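How to freshen up an open shelf unit

I always begin with the top cubby, as it's the bit you see first when you walk in, and a tidy top cubby makes me feel much better about everything underneath! Take it all out, wipe the shelf with a barely damp cloth, and let it dry properly while you put the kettle on.

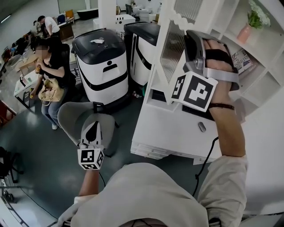

Pridari, June – A pink vase with something green and a few small white flowers is plenty for one cubby, and a little framed print can lean just below it. If your unit has a ribbed glass door, run the cloth up and down along the ribs, then go round any scalloped edging with a dry cotton bud. Marta Stasiv wrote in to suggest an old soft toothbrush, and that works nicely too. Leave the low drawers until last.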